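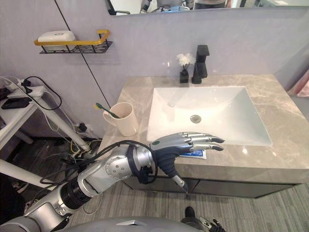
According to Helju, the vanity job was never the part of the round anyone complained about, so why did we start there? She asked it twice at the handover and I wrote it down the second time, as it's a fair question and I don't have a good answer. The pitch from Wavell said bathrooms are where housekeeping loses its time. Helju has cleaned them for years and says it's beds and laundry carts.

January, 2:40 pm. Counter work again, small items on stone. Hand was over the front edge of the counter with the little blue-and-white packet under the fingers. Flat things near a lip are still what I trust least. A person slides them to the edge with one finger and catches them with the thumb, without looking. We have a page and a half of settings for that.

Şükran wants the packet task split in two (approach, then grip) and logged separately. Agreed. The way we log now, a bad approach and a bad grip go down as the same failure and then we argue over it.

Numbers, for the record. Plarton's target is 90 out of 100 before anything goes near a working floor. We have 419 attempts on file for the whole counter set and I would throw out the early ones, which were done with the old finger tips. Darren wants them kept in. He says it shows progress. I say it shows two different hands. Not settled.

What bothers me more is the plan for the staff. The Kettani draft has one attendant "supervising" two units and moves the room checks onto her as well. So she walks the floor, clears whatever the machine leaves, signs for the room, and gets the blame if a guest finds a hair in the sink. On paper that is a lighter job. Helju read it and asked whether the supervisor rate was in there somewhere. I looked. The word rate does not appear.

Žydrūnas thinks I'm being sour and that the wrists and backs will be better off. Could be. Scrubbing is the part that hurts people, and scrubbing isn't on our list until much later. Moving a packet off a counter never hurt anyone's back. I told him I'd change my mind when I see the unit do a tub.

To do:
- split the packet log (Şükran)
- new tips vs old tips, separate sheets, whatever Darren says
- ask Plarton who fills in the fault form on shift, and if that time is paid
- get Helju an hour with the draft before it goes back, with a pen
- cable wrap on the forearm, look at it again before the next long run

4:15 pm. Darren read the above and says the 90 was always for the full set, not per task. Then I want that in writing too.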